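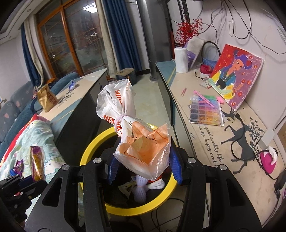

Attachment 1, living room, coffee table end. White bag w/ pink hair tie, bin with yellow rim under it.

Ticket: Lounge bin / wrappers / things going in the bin that shouldnt
Property: Kuruc, unit 6
Opened by: Marjatta Seppälä
Status: open, waiting on tenant
Priority: low (tenant says high)

Saturday, December 21, 2024

Problem as reported: snack wrappers all over the lounge, bin fills up too fast, and a knitted thing went missing. Tenant wants a bigger bin plus an extra pickup.

Checked so far

1. Bin itself. Round one, yellow rim, black inside. Fine. Not full in the photo. Lavender knit piece in there with a bit of white yarn, next to a crumpled wrapper. So pretty sure thats the missing item?? Asked tenant to confirm. DO NOT empty until they answer.

2. White bag with red letters, starts MUZ, rest is folded. Hair tie around the middle, bottom is gaping open. Tie is doing nothing for the open end. If there's anything in it, it goes straight on the floor. Needs tying at the mouth, or just bin it. Asked if the bag is wanted. Peachy orange lining with small print, cant read it.

3. Wrappers. Gold/purple one, then a purple and blue foil one crumpled up by the kitten cloth. Another small blue and clear one further back on the table. All trash unless somebody objects.

4. Brown paper bag on the table, top folded over. Didn't get an answer on what's in it. Leave it.

5. Kitten cloth. Ask before washing. Red strip along one side, so cold and on its own, last time something red went in with the lights we had a whole other ticket.

6. Cables on the floor by the bin. Move the bin over to the sofa end so it isnt sitting next to them. Told tenant.

Tried
- Quoted bigger bin from Gumska, 50 liter. Too big for that spot imo, blocks the walkway. Also 60 for delivery, no.
- Liner bags: tenant was using Mindow ones, they slip down inside. Suggested Jundari with the drawstring. Pack of 400 was all they had, said ok, will split it with the other units.
- Extra pickup: declined. Wrappers weigh nothing, squash them flat first.

Update, later same day
Tenant called back. Knit piece is theirs, yes, wants it out. Told them shake it off outside, check for crumbs, then hand wash. White bag can go. Paper bag stays, "it's for Monday". Fine.

Still to do
- confirm knit piece is out of the bin, THEN empty
- wrappers off table and cloth
- bin to sofa end
- liners, chase Jundari, no tracking number yet
- close the Gumska quote

Note for whoever picks this up: there was a similiar one from this unit in June, also a bin thing, also wool. Maybe a basket for the yarn stuff? Will ask when I drop the liners off.

M.S.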